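Keeping cords and cables in good order at home

In our house there are more cords than people, and I have spent many evenings with a knot in my hands. I wrote down the habits that work for me. Most of them cost nothing.

Start on one day with one room. I do it in April, when the heaters go back to the closet. Pull out every cord that has no device and lay them on the floor. If you cannot say what a cord is for, put it in a bag and write the month on the bag. After one year the bag can go to the recycling point.

Wind the cord in your hand, in a wide circle, and never around the elbow. The elbow makes a twist with each turn, and after some winters the cord wants to stay twisted forever. For a long garden extension I turn my wrist the other way at each second loop. It takes a week to learn this.

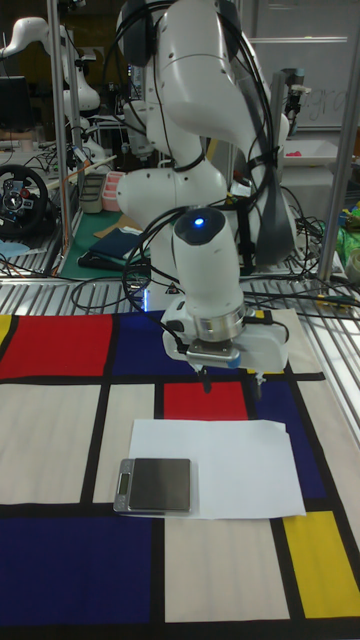

Ridwan Wibisono wrote to me that he does not agree about the hand. He winds everything on a flat piece of wood with a notch on both ends, and says that his 10 meter cord from Santoso is still soft after many years. I tried it and it is good for the thick ones, but for a phone charger it is too much work.

For closing the loop I use strips of old bicycle tube, cut as wide as a finger. Rubber bands from the kitchen dry out and stick to the plastic. The hook-and-loop strips from Sarkent are nice too, a roll has 17 in it, and you can write on them with a marker. Wire ties from bread bags I do not recommend for any cord which carries current.
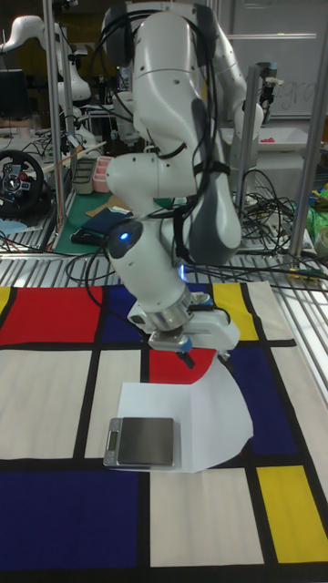
Labels should be at the plug end, where you look for them when you are on your knees behind the sofa. I fold a piece of paper tape over the cord like a small flag and write "lamp" or "radio". Pencil stays longer than most pens.

Dirty cords can be cleaned, but unplug them first - both ends. Take a cloth with a little dish soap, squeeze it almost dry, and pull the cord through it slowly. With the fingers you will feel every crack. A cracked cord I throw away, also when the lamp is still beautiful. Tape is not a repair.

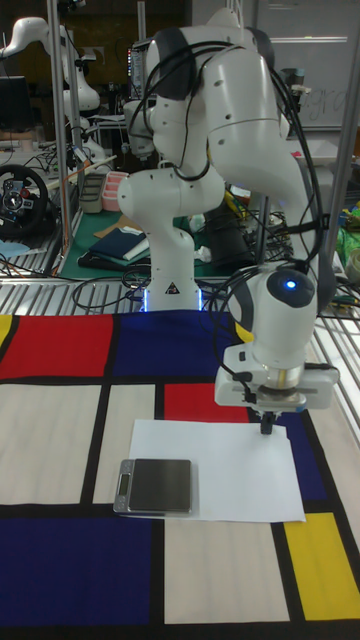
Read the small print on your power strip. Ours, a Plostell from the hardware store, has 2000 watts on the back, and a kettle alone takes nearly all of it. So the kettle has its own wall outlet now, and the toaster too.

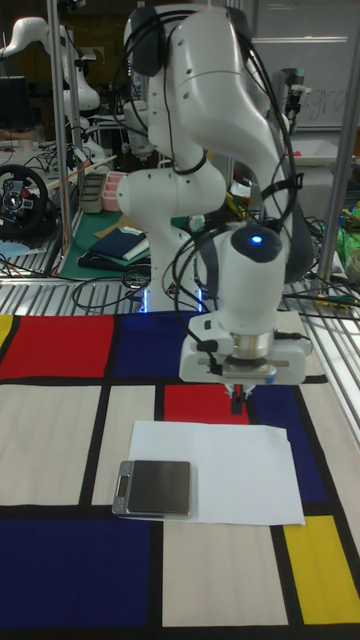
Desk lamps with a folding neck, sewing machine lights and monitor holders have one weak place, the joint. A cord which is tight over a joint gets pulled each time you move it. Bend the lamp as far as it goes, fasten the cord on both sides of the joint, and leave 5 centimeters extra between. I use the small clips from Jakska for it, but a soft string also holds.

Store the wound cords hanging, if you have a door with a free inside. In a box they find each other again. Heavy extensions go on the lowest hook.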